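Erkix (robot arm)

Erkix is a homebuilt robot arm for kitchen counters, designed by Norbert Farkas and built at the Charpentier shared workshop. It is the second arm in a series that began with Perkier, a smaller tabletop machine. Plans, wiring notes and control software are published by the workshop under an open license. Several copies have been made by other members, usually with changes to the base.

Background

Perkier was put together from hobby servos and laser-cut panels. It could lift small boxes on a workbench but drooped at full reach, and its gearing wore out within a winter. Farkas kept the control board and most of the software and started over on the mechanical parts. The new arm took 7 months of evening work. Members of the workshop helped with the printed shells and the cable routing.

The name Erkix comes from a misread label on a parts drawer and has no other meaning.

Design

The arm hangs over the work surface from a bracket, so the base takes up no counter space. White housings cover the joints. The gripper is black, with flat fingers that can be swapped by removing two screws. The cable to the gripper runs along the underside of the arm and is tied loosely at each joint to allow for bending.

Each joint has its own driver and a magnetic encoder. The drivers share one data line, and the control program sends 50 position updates a second. An early version ran the line at a lower rate and moved in visible steps. A stop button cuts motor power but leaves the encoders on, so the arm does not need to be homed again after a stop.

The shoulder joint uses a belt reduction made by Drerkley. The first belts slipped under load and were replaced with a wider type, which required a new shoulder shell. Builders working from the original drawings should check which shell they have printed before ordering belts.

Use on a counter

Erkix was first tested with foam blocks and then with household containers. Handles, lids and clear walls each call for different grip positions, and these are stored in a plain text file that can be edited by hand. The stored grips cover pitchers, bottles, jars and square food containers. A limit on closing force is set for glass.

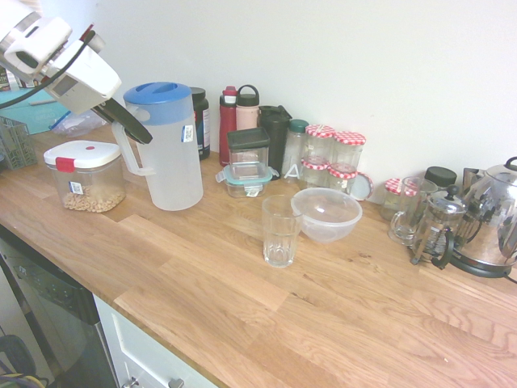
Workshop Notes, no. 10, p. 7

Kitchen setup with the gripper beside the lid end of a pitcher. Gingham-lidded jars and a French press stand farther along the counter.

Calibration is done by touching the fingertips to marks on the counter and entering the readings. It has to be repeated if the bracket is moved. The workshop's wear test ran the gripper through 1000 open and close cycles, after which the finger pads were replaced and the screws tightened.

Later versions

A revised wrist was drawn up in January. It adds a second bearing and moves the connector away from the fingers, where it had been catching on handles. Existing arms can be refitted without changing the elbow.

See also

Perkier
Charpentier workshop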